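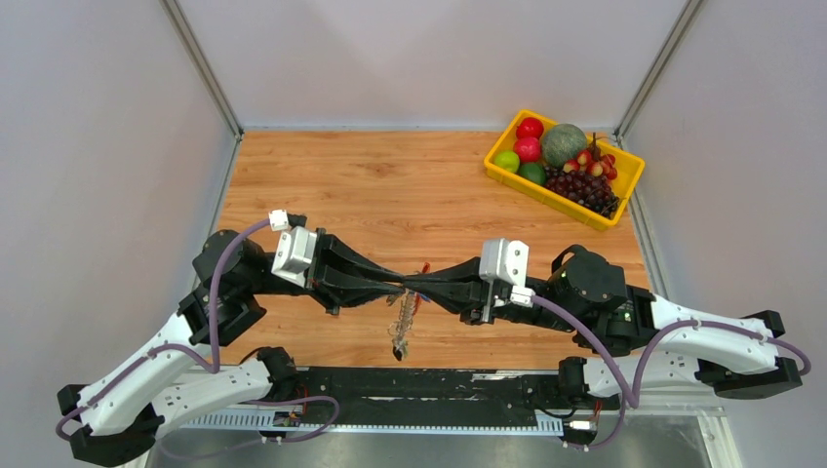

## 4. Loading the Fruit Crate

This section applies to the Cerard shallow crate when used for whole, unpackaged fruit. Crates intended for bread or bottled goods are covered in Section 6.

1. Wipe the inside of the crate and its ribbed sides with a clean, damp cloth. Allow it to dry fully before loading.
2. Place the crate on a level tabletop.
3. Load melons first. A melon must rest on the floor of the crate and must not be placed on top of other fruit.
4. Add apples next to the melon. Apples may be stacked two high.
5. Fill the end of the crate with limes or other small, firm fruit.
6. Lay grapes in last, in whole bunches. Keep red and dark grapes in separate bunches so that either may be taken out without disturbing the other.
7. Check that no stem or loose berry hangs over the rim.

**Note:** Small gaps between items are acceptable. Do not fill them with paper or cloth.

**Caution:** Do not stack a second crate on a crate that contains grapes. Lift a loaded crate with both hands, holding it by opposite sides.

### 4.1 Replacement Crates

Replacement crates are supplied singly or in sets of 3. Quote part number 2902 when ordering. Requests should be addressed to Kazimiera Kubiak, Supplies Office, and are processed once a month. Cracked crates must be withdrawn from use and returned with the order form.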